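How to clear a small desk and keep it cleared until at least dinner

Posted by Felicidad Tiongson in Small Rooms

My desk is white, which the store called airy and which I now call a full-time job. Every crumb and cord shows. I have cleared it many times using many systems, including one from a 300-page book that spent months sitting on the desk. The routine I use now takes 10 minutes and no book.

What you need

A damp cloth
A wastebasket, close enough to hit
Twist ties, or the bread-bag kind if you have been saving them for no reason like I have
A Jullevex bin or any other box with a lid

Step 1. Take everything off

Everything. Pile it on the bed or the floor. You will want to leave one thing where it is "for now." I left a stapler for now in June and it had company by lunch.

Step 2. Wipe

Do the top, then the front edge where your wrists go. Don't look too closely at the cloth.

Step 3. Sort the pile by when you last touched it

This week goes back on the desk. This month goes in the box. Anything older has to make its case, and be strict, because a Rostis label maker with no tape will plead very well. I paid 390 for mine (pesos, thankfully) and it still had to go.

Step 4. Deal with the cords

Unplug what isn't charging anything. Coil it, tie it, and put it in the box. Cords that have to stay can run down the back or the side – across the top is how you end up wearing your coffee.

Step 5. Give the extras a second surface

A small side table takes the overflow. Throw a cloth over it and it looks like a decision. The wastebasket can tuck in by the corner. Books do fine upright against the wall at the back of the desk, and pictures belong on the wall, where they can't collect mail.

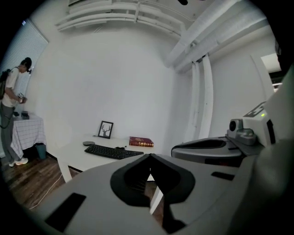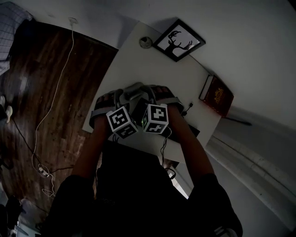 Step 6. Set a limit

Mine is 2 things on the side table. When a third turns up, one of them goes in the box. Check before dinner, and again if anyone has come home with full pockets.

Step 7. Empty the box

Once a month, supposedly. I'm told the lid still closes if you sit on it.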